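Worktables, Finish Room

Gallery of the tabletops at the Kershaw shop, put together by Arnar Skov in September after the second round of sanding. The tops get wiped down every Friday and checked for wear at the edges, where most of the damage collects. The notes cover surface condition and upkeep. Legs and frames are on the Florkach page.

Terms used in the notes: "face" is the top surface, "rim" is the narrow strip along the edge, and "streak" is any line that runs with the length of the face. A streak that catches a fingernail is logged as a scratch.

1. Pale top, matte face
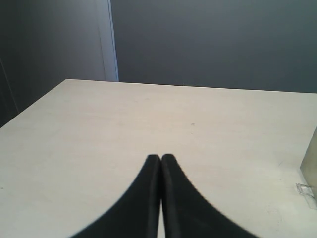 Jamie Inskip would log the faint streaks as wear until somebody has gone over them with a fingernail, and wants the grit noted next to every entry. Going by the comment left on the draft of this page, two passes at 220 would be too fine for a top that takes tape and glue, and a single pass at 150 holds up longer between coats.

Face: cream to off-white, with a warmer pinkish beige toward the center and the far side. Very faint horizontal streaks, tiny blemishes, no gloss. Rim: thin and lighter than the face along the far edge, pale and narrow on the left side.

Care for light matte tops: damp cloth, mild soap, dry cloth. No wax and no spray polish. Both leave shiny patches that show up under the ceiling lights and have to be sanded out. Glue drips are left to harden and then lifted with a plastic scraper held flat. Tape comes off at the end of the shift.

Touch-up: Zimby matte clear, 2 thin coats, 55 minutes between coats. Sand by hand with the block, always along the length. Write the date and the grit on the card under the top. Older cards used 1000 for the final rub; that step has been dropped for worktables and is kept for display shelves only.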